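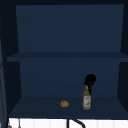

Slide 4: Write the rule before you run the task

Okay, cabinet on screen. Leave it up for a bit and let people look before I start talking.

We're in simulation, gripper over the bottle, roll on the same shelf. Ask the room: what would you write down before letting the arm close? Take two or three answers. At Prirkport somebody said "the name of the bottle" and we got ten great minutes out of it, so don't rush!

What I want them to get to is that "pick up the bottle" is a wish. A task rule has a start state, an end state and a list of things that must not happen. For a shelf pick, ours at Grosau reads like this:

Start: target upright, everything else on the shelf logged by position.
End: target held clear of the shelf, still upright.
Must not happen: contact with the cabinet, contact with any other item, a second grasp attempt without backing out first.

I love that last one. It came from Umut Çınar, and it sounds fussy until you watch an arm nudge a bottle over trying to fix a bad grip. (Tell the Tokgöz story if there's time. Short version: they had no back-out rule and were scoring the nudges as successes.)

Slide 5: The neighbor rule

Point back to the roll. It has plenty of open shelf around it, so a clean pick should leave it exactly where it is. We score that separately. If the bottle comes out and the roll has moved, the run fails, even if it only moved a hair. People argue with me on this every single time and I'm happy to argue back, because a moved roll in simulation can be a broken glass in someone's kitchen.

Numbers: 1583 runs in the Nulus set, and when we went back over them with the neighbor rule switched on, 629 had to be relabeled. Pause here. Let that one land, it still gets me.

Slide 6: Where the hand comes from

Tall things with narrow necks. Where do you approach from? We don't ban coming in from above, we just ask that the approach direction is written into the task file along with the clearance under the shelf. Two teams can make different choices and both be fine. What we can't work with is a file that says nothing, because then you can't compare anybody's results with anybody else's.

Same goes for the grasp point. Cap, neck or body, pick one and say so. Hermine Thaler has a lovely one-page template for this, link is on the last slide. Remember to say her name properly this time!

Slide 7: Simulated is simulated

Say it slowly. Every result table gets a column that says simulated or physical. Every one, including the tiny ones in the appendix. I've seen a sim score get copied into a summary, then into a talk, and by the third copy it was being quoted as a kitchen trial.

Also log the version of the scene. If you swap the cabinet or change the friction on a shelf, it's a new scene and it gets a new number.

Slide 8: Try it

Hand out the blank sheets. Pairs, 4 minutes, write the rule for putting the bottle back. It's harder than taking it out and they'll find that out fast. Collect a couple, read them aloud, then questions.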